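The Balloon on the Table

Party decorating is a trade with very few written specifications. Drita Bošković keeps hers in a ring binder at Dunora, the Pumbridge studio where she has built balloon displays since March of last year. The first page concerns the work surface. It should be dark, clean and free of grit, with a plain backdrop behind it so that faults in the latex show up before the balloon leaves the room.

Size comes next. A balloon filled by eye will vary, and the variation becomes obvious once it is tied into a column beside its neighbors. Bošković checks each one against a cardboard template and lets air out until it passes. Slight underfilling is preferred. It leaves slack near the neck for the knot and gives a rounder shape - a fully stretched balloon goes long, like a pear, and bursts more readily against a rough edge.

Static is the second problem. Latex picks up charge from sleeves, carpet and other balloons, then drifts or clings when it should stay put. The studio runs a humidifier in dry weather and bans wool at the bench. Finished pieces are handled with the fingertips, and lightly, as a full palm warms the air inside and marks the surface.
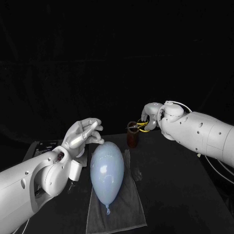 Storage is harder to control. The studio's order for the Junport winter fair called for nearly 3000 balloons, and Shuk-fan Lu, who plans deliveries, scheduled the filling over two days in an unheated hall. Air-filled latex tolerates cold well enough, but it shrinks, and the columns had to be retied on site after the heating came on.

Lu now allows three hours at room temperature before final assembly. Bags are left open at the top during that time, away from windows and radiators. Oxidation dulls the surface regardless - the cloudy bloom shows first on dark colors - and Dunora quotes indoor displays on the basis of a single day's use. Anything longer is priced with replacements included.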